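Workshop notebook, April, the Pullon anthology

Started a little after 8 with the kettle on and the whole box of magazine tear-sheets out, which I have been putting off since the winter. There are 11 stories in the running for the Pullon volume, all from the old crime digests, and I do love them, even the creaky ones (perhaps the creaky ones most of all!).
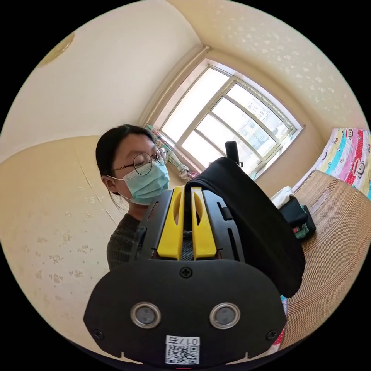 The trouble is the texts. "The Fostier Alibi" was printed twice, once in the digest and once in the Grelteo paperback, and the paperback is 168 words shorter. Most of the cuts come out of the hotel chapter, where the night porter has his lovely grumble about the lift. I want the grumble back, so I'm setting from the digest and will list the changes at the end.

Word count for that one, retyped and checked: 2,858.

Still to sort: whether the two Chauvin stories are by the same hand. Same byline, but one says "gotten" all the way through and the other never does. 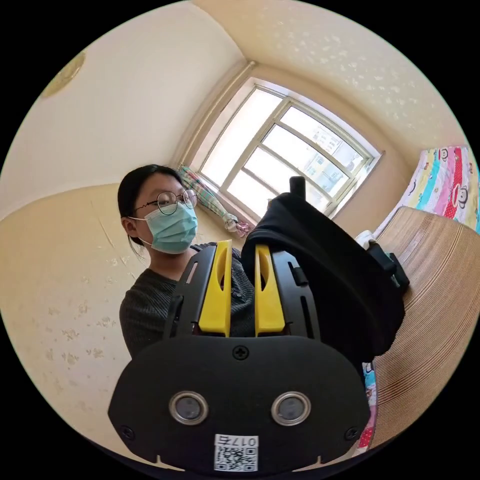 After lunch

Read both Chauvin stories again, aloud this time, and I've gone off my own theory a bit. The jokes land in the same places. Leaving the byline as printed for now, with a note. If anyone has the Grelteo contents pages, please put them in my tray.

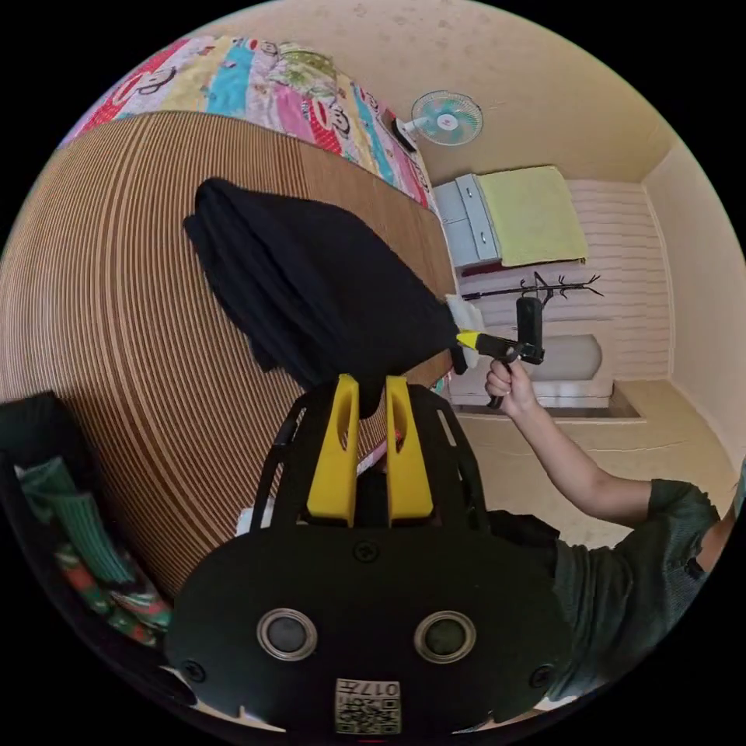
Black fabric over the edge of the round table

Tomorrow the introduction, or at any rate the first page of it.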